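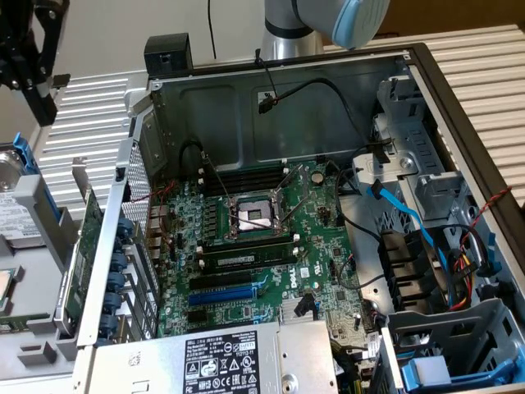 Page last changed: 03/01/2021

Ruvthorpe disassembly group: minutes of the method meeting

Chair: Delia Rivadeneira. Notes taken in turn, this time by the Ustside side.

1. Previous minutes

Accepted with one correction. The Engelhardt parts list is the second version. The first version had the slot names swapped and should be deleted from the shared folder.

2. Annotation of the desktop tower recordings

The labeled set now stands at 3,897 frames. Of these, 888 are held out for testing and will not be touched until the method is frozen. Delia asked that held-out frames be split by session, so that frames from one session never end up on both sides. Agreed.

There was a long discussion about what to call the state of the CPU socket. The old labels had only "CPU present" and "CPU absent." With the load plate open and the pins showing, both annotators chose "absent," but the planner also needs to know whether the plate and lever are open before it picks a next step. We will use two separate fields, one for the processor and one for the plate.

Memory slots will be labeled one by one. The present label says only "memory installed," and that tells the planner nothing when one slot holds a module and a row of others is empty.
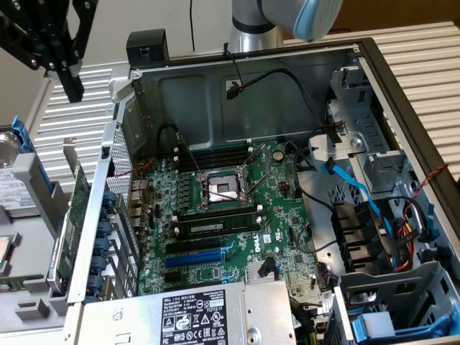 Loose parts outside the case also need a rule. Drives in carriers, processors and cards were skipped by one annotator and boxed by the other. From now on everything that belongs to the computer gets a box, whether it is in the case or beside it. Cables are left out for now. The thin ones took up most of the labeling time and the two annotators rarely agreed on where one ended.

3. Results from the fixed and wrist views

Festier reported on the comparison. Each method was given the same 40 trials on locating the next part to grasp. The fixed view alone found the right part in 28. Adding the wrist view brought this to 34. Most of the gain came from parts lying outside the case. Two of the remaining misses were processors labeled as part of the surface under them.

Delia said 40 trials is too few to write up and wants the comparison run again with the new labels before anyone drafts a results section. Festier would prefer to send the short paper now and add to it later. Left open.

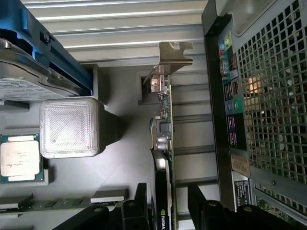
Wrist view, with drive caddy, processor and graphics card.

The wrist view still has the gripper fingers along the bottom. Masking them out was tried on 12 trials and made no difference to the score. We will leave them in.

4. Actions

Delia: write up the two-field socket label and send it to both annotators.
Ustside: relabel the memory slots, training frames first.
Festier: rerun the comparison, same start poses as before.
All: comments on the short paper outline by the end of May.

5. Other business

Ruvthorpe's storage is nearly full. Raw recordings stay where they are, and old model checkpoints can go.

Next meeting to be set once the relabeling is finished.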